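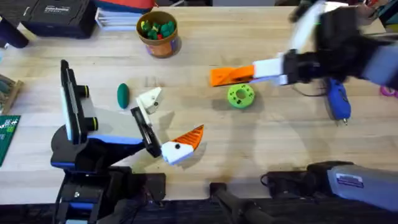 Farzad Ansari(ファルザド・アンサリ)
国際関係学部3年/報道と外交ゼミ所属

「拿捕」か「曳航」か 漁船コルナー号をめぐる両岸の報道を読みくらべる
個人プロジェクト報告書 2025年8月提出

はじめに

まず、このテーマを選んだいきさつから書かせてください。もともと私は選挙報道をやるつもりで、計画書まで出していたんです。ところが12月に、対岸のBiston(ビストン)の沿岸警備隊が、Bernus(ベルヌス)の港から出た漁船Cornar(コルナー)号を夜中に止めて、そのまま自分たちの港へ連れていくという出来事がありました。寮の食堂でその話になったとき、ベルヌス出身の友人は「拿捕された」と言い、ビストンに親戚のいる友人は「曳航してもらった」と言ったんですね。同じ船の同じ夜の話なのに、動詞が違う。しかも二人とも、自分の言い方がごくふつうだと思っている。夕飯が冷めるまで言い合いが続いて、私は横でずっとメモを取っていました(食べろと怒られました)。

それで先生に頼みこんで計画書を差し替えてもらい、両岸の新聞とラジオがこの件をどんな言葉で伝えたのかを調べることにしました。選挙のほうの資料は机の下の箱に入ったままです。

先に断っておくと、この報告書は、船がどちらの水域にいたのかを判定するものではありません。そんな力は私にはないし、両政府の共同調査もまだ結果が出ていません。私が見たのは言葉のほうです。誰がどの言葉を使い、それがいつ変わり、誰の声が記事に載って、誰の声が載らなかったか。そこだけを追いかけました。

出来事のあらまし

読みくらべの話に入る前に、両岸の報道がだいたい一致している部分をまとめておきます。

コルナー号は、船長と乗組員の四人で湾の真ん中あたりの漁場に向かっていました。夜遅くにビストン側の巡視艇が近づいて停船を求め、船はビストン港に入ります。四人は港の施設に留め置かれ、数日後に船長以外の三人が戻りました。船長が戻ったのはその翌週で、船が返ってきたのはさらにあとです。返ってきた船の操舵室の窓が割れていたことも、両岸とも伝えています。ただ、いつ割れたのかについては食い違っています。

そのあいだにベルヌスの旧税関の前で集会が開かれ、漁業者の家族や港の労働組合が、政府に正式な調査を求めました。ビストン側では市議会で短い質疑があり、沿岸警備隊の広報が「通常の手順に従った」という一文を出しています。この一文がくせもので、あとで何度も出てきますから、頭のすみに置いておいてください。

年が明けて、両政府が共同で調べることに合意し、報道はそこで急に減ります。本当に、すとんと減ります。

集めた資料

資料にしたのは、発生から合意の発表までに出た記事とラジオの原稿、合わせて184本です。ベルヌス側の中心は日刊紙Kiani(キアニ)で、図書館に紙の綴りが残っていたのでとても助かりました。ビストン側は市のラジオ局が放送原稿を公開していて、それに週刊の港湾新聞を足しています。首都の大きな新聞は両国とも外しました。入れたほうがいいと途中で何度も思ったんですが、入れると港の言葉が薄まってしまう気がして、思い切って外した次第です。この判断については最後のほうでもう一度ふれます。

読む作業は、最初は表計算ソフトに見出しと日付と動詞を打ちこむだけの、地味そのものの作業でした。動詞の欄は一つでいいと思っていたのに、見出しと本文で違う動詞を使う記事がたくさん出てきて、列を足すはめになりました。さらに、引用の中だけ違う動詞になっている記事もある。また列を足す。最後には画面を横に動かさないと全部見えない表になってしまって、ゼミの発表でスクリーンに映したら、後ろの席から「読めません」と言われました。そりゃそうです。

ビストン側の原稿は、私の母語ではないほうの言語で書かれています。授業で習ってはいるものの、海事用語となるとお手上げで、港湾用語の辞書を借りてきて、かなりの時間それとにらめっこしていました。訳に自信のないところは、ビストン出身の大学院生に見てもらっています。とくに「曳航」にあたる言葉は、故障した船を引っぱるときにも、取り締まりで連れていくときにも使えるそうで、日常会話だとどちらかといえば親切な響きがあるらしいんです。これを教わったときは、食堂での言い合いの謎が半分とけたような気がしました。
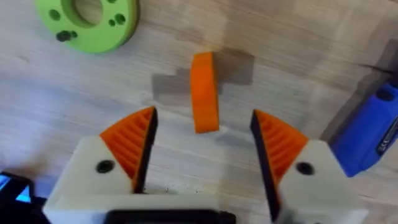

親切な響きがあるということは、書いている記者のほうに隠すつもりがなくても、読む側には「助けてもらった」ように届くことがある、ということです。逆にベルヌス側の「拿捕」は、古い世代の人には戦争の時代の記憶と結びついた重い言葉で、若い私などはそこまで重く感じません。祖父に電話で聞いてみたら、「その言葉を新聞で見ると背中が寒くなる」と言っていました。祖父は調査対象に入れていないので、これは余談です。

聞き取りもしました。記者、港で働く人、集会に出た人、ビストンの市議会を傍聴した人など、合わせて10人です。一人につき最長20分まで、と最初に約束しました。相手の時間をもらうわけですし、長く聞くと私が文字に起こせなくなるのが目に見えていたので。録音を断った方については手書きのメモを使っています。名前は全員分を伏せました。港は狭いので、職業も少しぼかしてあります。

見出しの動詞はどう動いたか

最初の数日、キアニ紙の見出しは意外なくらい静かです。第一報は「漁船、ビストン港へ」だけで、動詞がありません。私はてっきり、一面にどかんと「拿捕」と出たものだと思いこんでいたので、綴りをめくって二度見しました。聞き取りに応じてくれた記者の方によると、その夜は情報が船主からの電話一本しかなく、動詞を決められなかったのだそうです。「決められないときは名詞で逃げる」と笑っていました。

「拿捕」が見出しに出るのは、旧税関前の集会の翌日です。集会の横断幕にその言葉が書かれていて、記事はまず横断幕の文句として、かぎ括弧つきで載せました。その次の日にはかぎ括弧が取れています。取れてからは、最後までほとんどずっとそのままです。かぎ括弧が取れる瞬間を見つけたときは、図書館の閲覧席で声が出そうになりました。だって、たった一日ですよ! 前の日まで集会の人たちの言葉だったものが、次の朝には新聞の地の文になっているんです。

編集部で何か話し合いがあったのかどうか、これは気になって記者の方に聞きました。覚えていない、というのが答えでした。会議で決めたという記憶はないし、見出しをつけるのは別の担当だから、と。拍子抜けしましたが、考えてみると、ありそうな話です。私だって自分のレポートの言葉づかいを、いつ、どうして変えたのか、聞かれてもたぶん答えられません。

ビストンのラジオのほうは、最初から最後まで「曳航」が基本です。ただし途中で一度だけ、朝の放送で「連行」にあたる言葉が使われています。昼の放送では「曳航」に戻っていました。訂正のお知らせはありません。読み手の癖なのか、原稿を書いた人が違ったのか、局に問い合わせたところ、ていねいな返事はいただけたものの、当時の担当者はもう異動していてわからないとのことでした。

週刊の港湾新聞は、また別の道を行っています。この新聞は船の出入りや荷役の予定を載せる業界紙で、コルナー号の件も最初は「臨時入港」の欄に載っているんです。貨物船の遅れや浮標の点検のお知らせと並んで、一行だけ。欄外には、岸壁使用料の支払い期限まで印刷されていました。初めは冷たい扱いだなあと思ったんですが、読み進めるうちに、この新聞がいちばん細かく時刻を書いていることに気づきました。巡視艇が港を出た時刻も、二隻が戻った時刻も、ちゃんとあります。感情の入らない欄だからこそ残った記録で、共同調査の人たちもきっとこれを読んでいるんじゃないかと、勝手に想像しています。 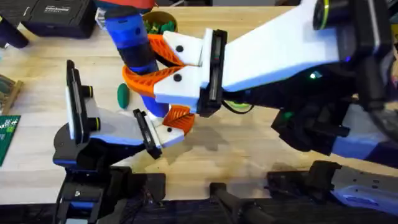
誰の声が載ったのか

動詞の次に見たのは引用です。記事の中で、誰がかぎ括弧の中に入れてもらえたか。

ベルヌス側でいちばん多く引用されたのは、港の労働組合の代表でした。次が船長の家族、その次が市長です。当の船長は、戻ってきてからも、ほとんど出てきません。短い談話が一つあるだけで、「疲れている、家で寝たい」という内容でした。私はこの談話がとても好きで、何度も読み返しました。まわりがこれだけ大きな言葉を使っているところに、家で寝たい、ですから。

ほかの乗組員三人のうち、名前つきで発言が載ったのは一人だけです。残りの二人は季節雇いで、よその地方から来ていました。集会で話した方にこの点をたずねると、二人は戻ってすぐに別の船に乗ったので、記者も会えなかったのだろう、ということでした。そうかもしれません。ただ、家族の住所がベルヌスにあった人の声だけが残った、という結果にはなっています。

ビストン側の引用は、ほぼ広報の一文につきます。例の「通常の手順に従った」です。この一文が、朝も昼も夜も、翌日も翌週も、そのまま読み上げられています。表に打ちこんでいると、だんだん詩か何かに思えてきました。市議会の質疑を伝えた回だけは例外で、質問した議員の「手順とは具体的にどの手順か」という発言が流れています。答弁のほうは「確認中」とだけ要約されていました。傍聴した方に聞くと、答弁はもっと長くて、手順書の名前も挙がっていたそうです。議事録を取り寄せたら、そのとおりでした。手順書の名前は放送に一度も出てきません。

それから、これは途中から気になりはじめた点ですが、誰が言ったのかわからない引用がかなりあります。「関係者によると」「港では〜との声も」という、あの書き方です。全部を数えなおしたら43本の記事にありました。両岸ともです。ベルヌス側では窓が割れた時期の話に集中していて、ビストン側では船がいた位置の話に集中しています。つまり、それぞれの側にとっていちばん大事で、いちばん確かめにくいところに、名前のない声が集まっているわけです。

私は最初、これを「ずるい」と書きました。中間発表の原稿に、そのまま「ずるい」と。先生に赤線を引かれて、名前を出したら困る人がいるかもしれないでしょう、と言われました。たしかに、私自身が聞き取りの相手を全員匿名にしているんです。自分のことを棚に上げるとはこのことで、顔から火が出ました。なので、この報告書では良し悪しは言わず、どこに集まっていたかだけを書いておきます。

写真の説明文のこと

もともと予定になかったのですが、新聞の写真の説明文も少しだけ見ました。きっかけは、キアニ紙が同じ集会の写真を三回使っていたことです。旧税関の前に人が集まっている写真で、撮った日は一日だけなのに、載った日は三回。

一回目の説明文は「調査を求めて集まった市民」。二回目は「怒りの声を上げる市民」。三回目は、合意が発表された日の紙面で、「合意を見守る市民」になっていました。三回目を見たときは、さすがに机に突っ伏しました。その写真の人たちは合意なんて見守っていません。撮られたのはまだ船長も帰っていない日なんですから。 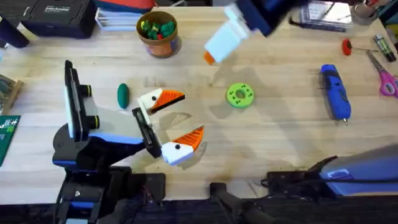

記者の方にこの話をしたら、しばらく黙って、それから「新しい写真を撮りに行く人がいなかったんでしょう」と言われました。発表の日は年明けの休みにかかっていて、編集部はがらがらだったそうです。悪気があったとは私も思いません。ただ、あの紙面だけを見た人は、合意の日に人が集まって喜んだか、少なくとも関心を持って立っていたと受け取ったはずです。聞き取りで港の方に確かめると、その日は風が強くて、旧税関の前には誰もいなかったとのことでした。屋台も出ていなかったと言うので、かなり確かな記憶だと思います(その屋台の主が、話してくれた本人なんです)。

港湾新聞には写真がありません。ラジオにももちろんありません。だからこの節は片側だけの話で、くらべたことにはなっていない。先生からは、本論に入れるか付録に回すか考えなさいと言われました。ずいぶん迷って、本論に残しました。同じ一枚が三通りに読まされるという例は、動詞の話とまっすぐつながっていると思うからです。

合意のあと、急に静かになったこと

両政府の合意が発表されると、両岸の報道はあっという間に減りました。キアニ紙では発表の翌々日に小さな解説が一本出て、それで終わりです。ラジオは発表当日の夜が最後でした。

私はここを「忘れられた」と書こうとして、やめました。聞き取りをした方のうち、港で働いている人たちは、誰ひとり忘れていないからです。船長の知り合いだという方は、漁場に出る時間をずらすようになったと話してくれました。別の方は、無線でビストンの船とあいさつを交わすのをやめた人がいる、と残念そうでした。前は夜になると、向こうの漁師と天気や魚の値段の話をしていたんだそうです。そういう変化は、私が集めた記事のどこにも出てきません。出てこないものは表に打ちこめないので、私の方法ではまるごと抜け落ちるところでした。聞き取りをやっておいてよかったと思ったのは、この話が聞けたときです。

ちなみに、その無線のあいさつでは、どちらの言語を使っていたと思いますか。混ぜこぜだそうです。魚の名前はベルヌスの言葉、風の名前はビストンの言葉。じゃあ「曳航」はどうするんですかと聞いたら、「引っぱる」にあたる身もふたもない言葉があって、みんなそれを使うんだと教えてくれました。今回の夜のことも、仲間うちでは「引っぱられた」と言っているそうです。

うまくいかなかったこと

たくさんあります。

一つめは、首都の新聞を外したことです。最初のほうで書いたとおり、わざと外したのですが、いま思うと少なくとも集会の翌日の紙面は見るべきでした。キアニ紙のかぎ括弧が取れたのは、首都の新聞が先に「拿捕」と書いたからかもしれないんです。発表のあとで同じゼミの人に指摘されて、ぐうの音も出ませんでした。締め切りまでに図書館に行けた日が残り少なく、確かめられていません。

二つめは、聞き取りの相手がベルヌス側にかたよったことです。私が住んでいるのがベルヌスですから、どうしても会いやすい人に会いに行ってしまう。ビストンへの連絡船は本数が少なくて、日帰りだと向こうで人に会える時間がほとんどありません。電話でもお願いしたのですが、沿岸警備隊からは断られました。返事の文面は、やはり「通常の手順に従った」で始まっていました。

三つめは、ラジオを原稿だけで調べたことです。声の調子や、そのあとにどんな音楽が流れたかは原稿に書かれていません。市議会を傍聴した方が、「あの議員の質問のあと、すぐ陽気な曲がかかったのを覚えている」と話していて、それだけで受け取り方が変わりそうだなと思いました。音源は保存期間が過ぎていて、もう聞けないそうです。

四つめは、動詞の表の作り方です。途中で列を足したせいで、前半に打ちこんだ記事を全部読み直すことになりました。次にやる人がいたら、最初の何本かを試しに読んで、列を決めてから始めてください。見出し、地の文、引用の中、写真の説明文で四つに分けておけば、たぶん足ります。

これからのこと

共同調査の結果が出たら、その報道をもう一度同じやり方で集めるつもりです。かぎ括弧がまた付くのか、それとも新しい動詞が出てくるのか。ゼミの仲間とは賭けをしていて、私は「入港」に賭けています。どちらの政府も傷つかない言葉で、しかも港湾新聞が最初の日に使っていた言葉だからです。負けたら学食のカレーをおごることになっています。

それと、無線の話をもっとちゃんと聞きたいです。これは報道研究というより、言葉の聞き取り調査に近いかもしれず、指導してくださる先生が変わる可能性もあると言われています。ビストンの大学院生も興味を持ってくれて、休みに入ったら一緒に連絡船で渡り、向こうの漁師さんに会いに行こうと話しているところです。

お礼

聞き取りに応じてくださったみなさん、忙しい時間にありがとうございました。キアニ紙の綴りを何度も書庫から出してくださった図書館の方にも、重ねてお礼を申し上げます。訳を直してくれた大学院生には、海事用語の訳語をまとめた一覧を渡す約束になっていて、まだ途中です。来月中には仕上げます。

食堂で言い合いをしていた二人には、この報告書の草稿を読んでもらいました。感想は、一人が「やっぱり拿捕だと思う」、もう一人が「曳航でしょう」でした。草稿には二人分の書きこみがびっしり入って戻ってきたので、誤字はだいぶ減ったはずです。残っている間違いは私の責任ですから、見つけた方はゼミ室の連絡箱に入れておいてください。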